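Niskanen releases Collico stacking stool for halls, schools and workshops

May
By Irena Wieczorek, Niskanen Product Information
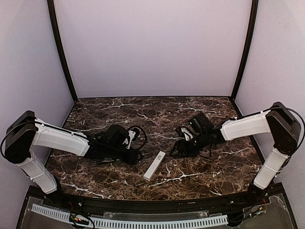
Niskanen has added a stacking stool to its range of general-purpose furniture. The Collico is sold as a single item or in packs, and replaces the Edora stool, which will stay on the price list until present stock is cleared.

The Collico has a moulded polypropylene seat on a four-leg frame of powder-coated steel tube. Seat height is 450 mm. The legs are joined by a welded ring set low enough to serve as a footrest for children and high enough to clear a standard broom head. Rubber feet are pushed on and can be replaced without tools.

Stacking was the main fault reported with the Edora, whose seats tended to bind when stored in a warm shed. On the new model the seat underside carries four small ribs — one above each leg — which keep a gap between stools. Niskanen recommends a maximum stack of eight on a level floor.

"The old stool was strong enough, but people were levering them apart with a screwdriver," said Fouad Sleiman, product manager for seating. "We changed the rib and the leg angle and left most of the rest alone."

A first production run of 2892 stools has been completed. Of these, 829 are allocated to existing back orders and will be dispatched first. Colours are charcoal, grey and olive. Replacement feet for the Edora will also fit the Collico.

The stool is intended for indoor use and for occasional use outdoors under cover. The seat can be wiped down with warm water and mild detergent. Solvent cleaners will dull the surface and are not covered by the warranty, which runs for 2 years from the date of purchase.

A matching trolley, the Trostolia, is in development and will be priced separately. It will not take the Edora.

Orders can be placed through Niskanen stockists or the trade desk, which opens at 8 am.

Comments

gregw
Does the olive match the olive in the old Edora? We have 73 of them in the hall and need another dozen.

Niskanen Trade Desk
Hi gregw, the new olive is slightly darker. Some Edora olive is still in stock, so please ring us before ordering.

Marnie T
Can you get it in bar height?

paulo_shed
Had the old ones in the workshop for years. Seats fine, feet wore through on the concrete. Good to know the spares fit both.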